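# Moges - outdoor chore cart, with the Tremard training grounds

*Page updated Sep 12, 2018*

Moges is a small wheeled machine for the dull outdoor jobs: sweeping pavement, hauling bags to the dumpster, rolling bins out and back. Tremard is the set of simulated places it practices in before it gets near a real sidewalk. We make both at our shop in Prisport, and we're having a great time with them.

Can it do your chores yet? Some of them! Sweeping is in good shape. On an open, mostly level surface Moges plans its own passes, keeps off the walls and goes around posts without help. Hauling is close behind, as long as somebody loads the cart. Bins are still hard. It can push one along a straight path, but curbs and sticky lids beat it more often than we'd like, and stairs are out completely.

Most of the learning happens in Tremard. The current release has 45 outdoor layouts, from apartment courtyards to loading areas, and you can run the sweeping job in any of them on an ordinary desktop. Big paved plazas turned out to be the best teachers. They look easy, and then the robot has to decide what to do with a stain that won't come up, or whether a dark line is a gap in the slabs or just shade from a building.

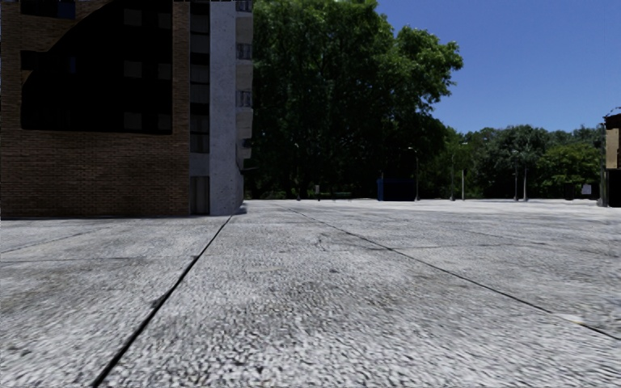

Expansion joints got a whole round of work to themselves. Early versions of Moges treated every joint as a wall and swept one slab forever (we were weirdly fond of this). Now it crosses them at an angle and slows down a little, so the brush doesn't catch. Cracks get the same treatment. Deep shade under trees is better than it was last year, but still the place where it gets cautious and creeps.

**What you get**

- Moges base unit, 58 pounds with the battery in
- 2 brushes, one stiff and one soft
- Flat cart bed with straps
- Tremard license for one computer
- Charger and wall bracket

**What it won't do yet**

- Pick things up off the ground
- Work in snow or standing water
- Open gates or doors

The longest outdoor trial so far has been at Clikcombe, a housing complex with a lot of pavement and a lot of leaves. Moges has logged 3,777 sweeping passes there. Most finished without a person stepping in, and the ones that didn't are the reason for the new bumper - it's softer, wider and much easier to replace.

The next Tremard release is planned for October, with wet leaves and better curbs. Existing owners get it free. Saved routes will carry over, but brush settings need to be entered again after the update.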